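Wrist camera with a multi-finger hand: worth it, or stick with two fingers and an overhead camera?

Posted in Grippers and End Effectors

Iman Salem
November 16, 2020

Hi all! I've had a two-finger gripper from Osine on my arm since spring and I love it, but I want to start opening cabinets and drawers and it keeps slipping off rounded handles. I have the chance to swap it for a Muder hand with separate fingers. The seller says I'll need a camera at the wrist too, and right now I only have one overhead on a pole. Has anyone tried both? I'm mostly worried about the hand blocking its own view. My controller is a Ghoneim, if that matters.

3 replies

Edmund Domański

Oh, do it! I made nearly the same swap in October and I haven't had this much fun with the arm since I bought it.

I ran the two setups against each other on the same cabinet door, 180 pulls each, same start pose. With two fingers and the overhead camera I got 522 log entries for "lost contact" (it logs every slip, so one bad pull can give you several). The hand with the wrist camera was far better on curved handles and a little worse on flat knobs, where two stiff fingers just pinch and go.

You're right to worry about blocking, though. Mine sits so that the fingers hang down from the top of the view and a ribbed section of the arm takes up most of the right half. I lose the far finger almost completely, just the tip pokes out. The other three are clear right through the joints, and I line up on those and let the finger sensors handle the last one.
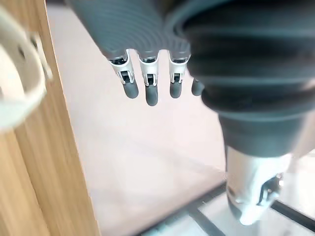

Two settings to change before you start. Slow the approach down, at least for the first day, and lock the exposure, which on my Arneo camera is buried in the second menu page. A pale floor fools the auto setting and your dark fingertips turn into blobs. Also keep your overhead camera! I still use it to get the arm near the door and then switch to the wrist for the last bit.

The Ghoneim will run it fine, but update it first. I was on build 2629 and the fingers closed in the wrong order until I did.

ghoneim_user_west

my two finger one works ok on handles, put some rubber on the pads. cheaper

Iman Salem

Thank you both! I'll try the rubber tonight, it can't hurt, and I'm going ahead with the hand anyway. Edmund, did you calibrate the wrist camera with the fingers open or closed?

Edmund Domański

Open, all the way. Then close them once and check that the tips land where the software thinks they are. Post your numbers when you have them, I'd love to compare!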